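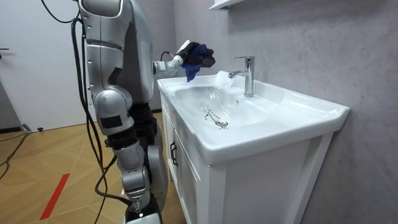 Photo: Leklow test facility, washroom cell

Washroom cell - setup and safety inspection, humanoid unit, cloth-at-basin task
Site: Leklow
Inspected: 18/09/2024
Checklist issue: July
Arm hours at inspection: 2,249
Result: released for supervised running, two items open

1. Floor and approach
1.1 Red floor tape attached, no lifted ends. OK
1.2 Cables on the floor clear of the foot positions. OPEN
Comment: Route the loose runs along the baseboard and fix them down before the next shift. Applies to both sides of the vanity.
1.3 Door opens fully with the unit at its work position. OK
1.4 Keep-out distance of 900 mm marked for the operator. OK

2. Cable bundle and arm wiring
2.1 Hanging bundle moves freely through full torso rotation. OK
2.2 Wrist cable loop intact, no flattening or cuts in the jacket. OK
Comment: The loop stands well away from the forearm. Check that it passes the faucet lever without catching at the slowest speed setting first. Do not shorten it with ties - the previous harness failed at the connector after that was done.
2.3 Connectors seated and locked. OK
2.4 Shell panels tight, seams even. OK

3. Basin and fittings
3.1 Vanity does not shift under hand load. OK
3.2 Drain stopper chain in place and outside the grip area. OK
3.3 Overflow hole open. OK
3.4 Water level below the overflow during the task. OK
3.5 Faucet lever closed before the arm is enabled. OK
Comment: Milance supplied the splash guard drawing under part 741. Guard not fitted at this inspection and not required for the present fill level.

4. Gripper in water
4.1 Finger pads free of splits. OK
4.2 Indicator green with the arm enabled. OK
4.3 Wrist joint stays above the water line at the lowest grip point. OK
4.4 Seal at the gripper base wiped and inspected after each session. OPEN
Comment: Log sheet has gaps. Rai service instructions call for an entry every time, including short runs. Replace the seal at the first sign of whitening.
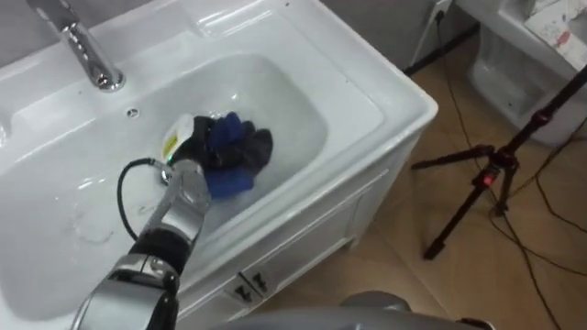 Item 4: gripper holding cloth under water, basin partly filled.

4.5 Cloth released and retrieved 10 times without contact with the bowl. OK
Comment: Light contact with the rim on an earlier set. Approach height was raised and the set repeated.

5. Electrical
5.1 Wall outlet and plug dry, cord undamaged. OK
5.2 Tripod legs fully spread, clamp tight. OK
5.3 Residual current device tripped on test button. OK
5.4 Emergency stop tested from the operator position. OK
Comment: Test again whenever the stop pendant is moved.

6. Shutdown
6.1 Arm parked clear of the basin, then disabled.
6.2 Basin drained, cloth removed, rim dried.
6.3 Gripper dried with lint-free wipes. No compressed air on the pads.
6.4 Readings entered in the Fitside maintenance log.

Items 1.2 and 4.4 to be closed before unsupervised running is requested.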